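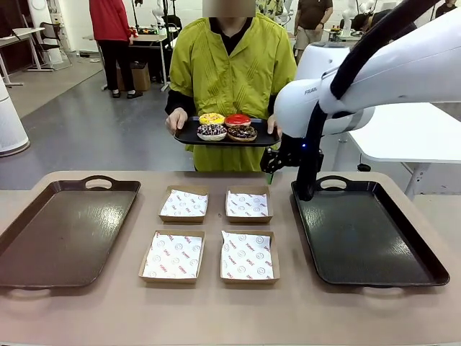

Shop > Learner Drivers > Mirrors and In-Car Kit > Bomeleck Second Mirror

Sunday, August 25, 2024
By Imani Blackwood

Bomeleck Second Mirror, suction fit

Anyone sitting beside a learner needs to know what is coming up behind. The car's own mirror is no help, being pointed at the learner, who is looking at the gear lever. So the person in the passenger seat twists round, the learner takes this as a sign of panic, and the car goes into the verge. A second mirror costs less than a verge.

The Bomeleck sticks to the inside of the windscreen on the passenger side and gives whoever is supervising their own view out of the back window. We have sold it since May, when it took over from the old Stukeo clip-on, a mirror that clipped on reasonably well and then unclipped on speed bumps.

What it does

The glass is flat, so the van behind looks as far away as it is. Some supervisors prefer a curved mirror because it takes in more of the road, and if you are one of them you want the Tavares Wide, which we also stock. Be warned that it makes everything look further off than it should, and a nervous parent may find this either soothing or the opposite.

The arm has a ball joint at each end. Tighten the collars by hand. Teun Visser in our workshop has seen what people do to them with pliers and would like them to stop.

There is a dimming tab on the lower edge for night driving, the same sort as on an ordinary mirror. It clicks. Learners ask what the click was. You may want to mention it before you set off.

Fitting

Clean the glass first, on the inside, with something that isn't your sleeve. Press the cup on, push the lever down and leave it for 10 minutes before you hang the mirror on it. Keep it high and well over to the passenger side, out of the driver's view of the road and clear of any airbag. If your windscreen has a camera or rain sensor behind the glass, don't stick anything on top of it.

Set the angle while parked, with the learner's seat already where the learner wants it. This can take a while. Moving the seat is the one part of driving that every beginner enjoys.

The cup lets go in very hot weather if the car has been standing in the sun. Take the mirror down between lessons and put it in the door pocket. The pouch it comes in is grey and has a drawstring, and we have no strong feelings about it.

In the box

Mirror, arm with suction cup, spare cup, pouch, and a fitting sheet in six languages. The English was rewritten last year by Xiaoyan Xiao, and no longer tells you to "lick the vehicle".

Details

Fitting: suction, smooth glass only
Glass: flat, with dimming tab
Sides: left or right
Guarantee: 2 years on the arm and glass, none on the cups
Spare cups: sold in packs of 5

From customers

"Used it with both my sons. The mirror is still in one piece and so, mostly, is the gatepost." Everaldo Brandão

"Good clear view. Came off once in July, my own fault, I hadn't cleaned the screen. My daughter did an emergency stop and I have to say it was her best yet." Cauã Dantas

Delivery and returns

Trorkico sends orders out on weekdays. Unused mirrors can come back within 30 days. Used ones can come back if they are faulty, and please tell us what happened, as briefly as you can bear to. Having failed your test is not a fault in the mirror, though we were sorry to get the letter.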